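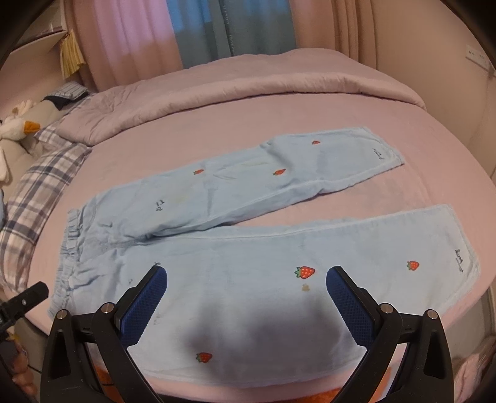

What Is Insurance, and Should You Believe the Ads?

You have probably seen an ad for insurance. A happy family stands in front of a happy house, and a calm voice says, "We've got you covered." Covered with what? A blanket? Let's find out, and let's not take the calm voice's word for it.

Sharing the bad luck

Think of a town called Hallport with 1,000 bikes in it. Every year, 10 of those bikes get stolen. Nobody knows whose bikes they will be. A new bike costs a lot, and most kids don't have that much money sitting in a jar.

So the bike owners make a deal. Each one puts a few dollars into a big pot. When a bike is stolen, money comes out of the pot to buy another one. Everybody loses a little, and no one loses a lot. That is insurance. The few dollars you put in is called a premium. Asking for money from the pot is called making a claim.

Who looks after the pot?

Usually a company does. Let's call ours Zeterero. It collects the premiums, checks the claims, and pays them. It also pays its workers, rents an office, and buys those ads with the happy family. All of that money comes out of the pot too. If there is some left over, the company may keep it as profit.

Does that mean insurance is a trick? No. Looking after a pot is real work, and somebody has to do it. But it does mean that, if you add up all the bike owners together, they will usually pay in more than they get back. Remember that when an ad says you will "save." Save compared to what? Ads don't always say.

The small print

An insurance deal is written down in a long paper called a policy. The front page tells you the nice parts. Further in, you'll find the exclusions – things the company will not pay for. Maybe your bike is covered if you locked it, but not if you left it lying on the grass. Maybe you have to tell the company within 30 days.

There is often a deductible as well. This is the part you pay yourself. If your bike cost $200 and your deductible is $60, the most you would get is $140. Some policies pay even less for an old bike, so read that part twice.

Do you need it for everything?

Stores love to sell insurance for little things, like headphones. Ask yourself: if these broke, could my family buy new ones without much trouble? If so, you may not need anyone's pot. A house fire is different. Hardly any family could pay for a whole new house, so sharing that risk makes good sense.

Try it yourself

Ask a grown-up to show you a policy. Find the premium, the deductible, and one thing that isn't covered. Then see if the grown-up knew about it.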